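Four Weeks with the Cliris Gripper Kit

19th September

I run a small bench in Barncombe where we sort and test used server parts. Processors are most of it. They come in mixed lots, and someone has to pick each one up, seat it, read the code off the lid and put it in the right place. I have wanted a robot arm to do the picking up since January, and this summer I finally paid for a kit.

What you get

The Cliris kit is a two-finger gripper, a wrist camera, a set of swappable finger pads, a mounting plate for the arm and a license for the control software. The arm is not included. I already had one, bought used from Mindanier, and the plate fit it without drilling. The box also had a bag of spare screws and a printed sheet with the torque settings, which I have now taped to the wall.

Setup took me 2 evenings. The first went on the cable route and the second on calibrating the camera. The software walks you through calibration but does not tell you when a reading is bad. It just lets you carry on. I did it three times before the positions came out right.

Fixtures

You need something to hold the parts, and Cliris leaves that to you. They sell files for a few common shapes. None of them suited a Xeon, so I bought a plate design from Vakulenko, who do small custom jobs, and changed the pocket depth myself. It took 4 versions. The early ones were too tight at the corners and the chip would ride up on one side as the fingers let go.

How it grips

The fingers close on the edges of the package and keep off the contacts underneath, and that was my main worry before I bought it. The pads have a fine ridge on them. With the force set at 28 on the software's own scale, I have had no slips on chips that were sitting flat. Below that it sometimes drops one when the wrist turns. I would not go much higher on a bare green edge.

Glare is the weak point. A bare metal lid throws light straight back at the camera, and the code reader gives up. Turning the wrist a little helps — so does moving the lamp — but a matte shade should be in the box at this price.

Holding a processor in the gripper, from the wrist camera:
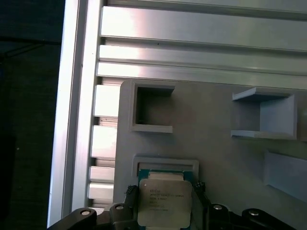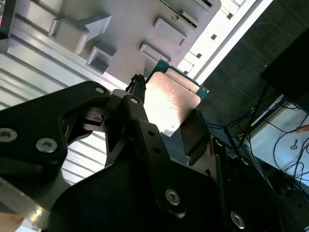 Support and cost

I wrote to support twice. The first answer came the next morning and fixed my problem, a wrong setting for the finger travel. The second took 13 days and told me to update the software, which I had already done.

The kit cost more than the used arm it sits on. For one person with a few parts a week it makes no sense. For trays of the same part, day after day, I think it will pay for itself, and I am keeping mine. Next job is a deeper pocket for the larger packages, then another go at the lighting.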